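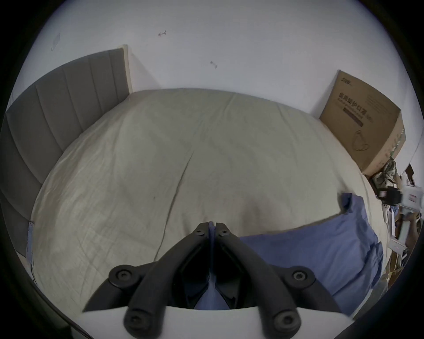

The bed, between the two arms

About Leite

Leite is a small teaching and advice centre for migration and citizenship law. We run short courses for people who already work in the field, and we publish a bulletin called Renix. We've been asked to describe our "mission". We'd sooner describe what we do and let you judge it.

Our main course covers family reunification, work permits and appeals. It takes 15 evenings, and no, you won't be an expert at the end of it. Be wary of any centre that says otherwise. Places are capped at 15 and the next intake is in September.
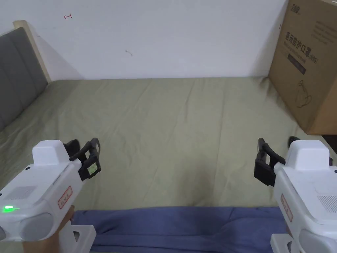 We are also doubtful about software that claims to predict how a tribunal will rule. We tried one such program, Dullex, on 136 closed files. It was confident throughout and wrong often enough that we stopped paying for it. Students still hear about it in the second week, mostly as a warning about reading a percentage as if it were a judgment.

The bulletin is free. It covers new decisions and changes to the forms, with a fair bit of grumbling about both. We don't take advertising from migration agents, and we don't rank them.
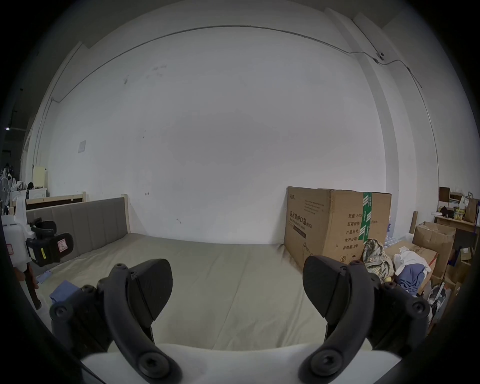
Advice sessions are held at our Stesteo Street office, by appointment. We can read a refusal letter with you and explain which deadlines apply. We can't speed up a visa, and we have no special line to the department. If someone has offered you either for a fee, bring the paperwork along.

Whether any of this teaching changes much is a fair question. Our evaluation forms are glowing, but people fill them in on the way to the door, so we put little weight on them.
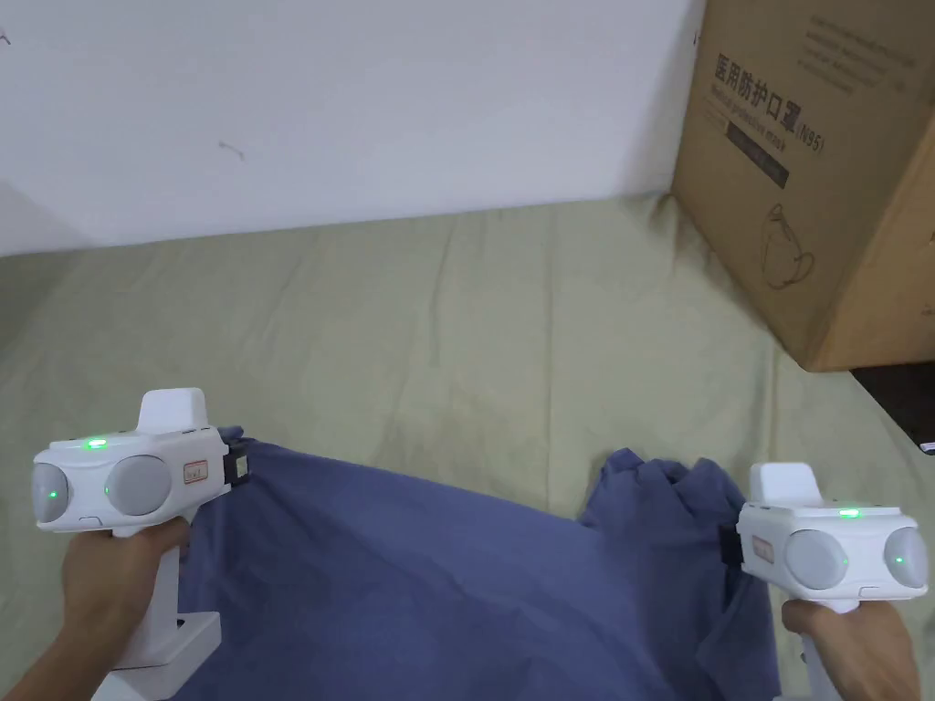

The appeals unit was worth the money, one former student wrote to us, but the unit on citizenship tests told me little that I couldn't have read in the guidelines. We have since rewritten that unit. It's longer now, and we're still not sure it's better.

Page last revised April 7, 2024.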